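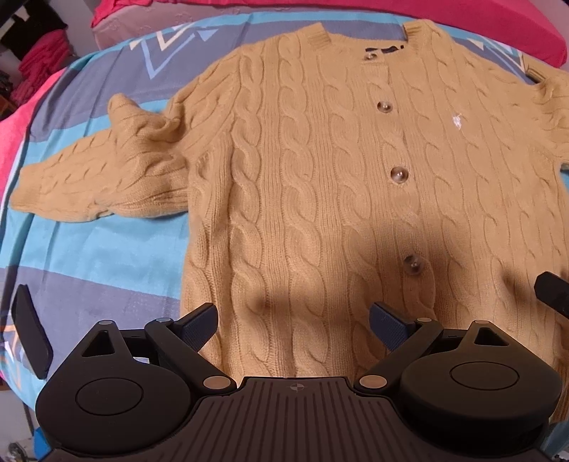

Why we should keep the repair evening

Mar 17, 2012

When I moved to Trultivholm I had 25 words of the language and one good coat. The coat lost its lining in the first winter. In the town where I grew up I would take it to a tailor, but here the tailor asked for more money than the coat had cost, so I put it in a bag and the bag went under the bed. I think many people have such a bag.

Now the town wants to close the repair evening in the old Condine building and rent the room to a gym. The decision comes in May. I am writing this because I believe it is a mistake, and I want to say it before the decision and not after.

The evening costs the town 1,020 a year for heating and light. I have read in the local paper that this is too much for "a hobby." I do not agree with this word. A person who sews a button on a winter jacket has a jacket again. My mother did it every autumn at the kitchen table and she would be surprised to hear it was her hobby.

There is another argument, that clothes are cheap now and young people do not want mended things. It is partly true. At the market in Fluvbridge you can buy a sweater for the price of a lunch. But I have bought such sweaters. After a few washes the elbows are thin and the seam under the arm opens, and then I buy again. In the end I pay for a good one and I do not have it.

Wool especially deserves some patience. A knitted thing can be repaired almost without end if you catch the hole when it is small. I learned this late, I was already past forty, and my first darning looked like a spider had been ill. The second was better. Nobody had to teach me twice how to hold the needle, but somebody had to teach me once - and that was in the Condine room, on a bad chair, with very good tea.

I do not say the evening is perfect. It starts too early for people who work, and the two sewing machines are always busy. If the town wants to save money, let it ask us for a small fee at the door. I would pay it. Or move us to the library on Long Street, where the heating is on in any case.

But a gym we already have. Last year 112 people came to mend something, and I was one of them, seven times. The coat has a new lining. It is green, because green was what they had in the box.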